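Akbari Pictures Sets Three-Film Slate, With "Nerkton" to Open in January
Studio confirms theatrical plans through 2028

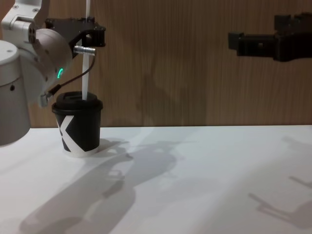
Akbari Pictures today announced a slate of three feature films for theatrical release through 2028. The first title, the family drama "Nerkton," will open in January on 900 screens.

"Nerkton" follows two sisters who return to their hometown to sell their late father's movie house. The film has a running time of 92 minutes and will be shown in its original language, with English subtitles at selected theaters.

The second film, "Gasis," is a period thriller set in a port city during a dock strike. Principal photography has been completed and the film is now in post-production. A release month will be confirmed once the sound mix is finished.

The third film, a comedy that does not yet have a title, is in development and is planned for 2028. Casting will be announced separately.

All three films will be distributed by Wirkon Releasing under an agreement that covers theatrical and home viewing rights. Each title will play only in theaters during its opening run. Streaming dates have not been set.

Advance tickets for "Nerkton" will go on sale on a Tuesday at 10 a.m. local time, with the date to be posted by participating theaters. Group bookings may be made directly with each theater.

Press screening requests should be sent to the Wirkon Releasing publicity office. Trailers, posters and production notes are available to accredited media on request.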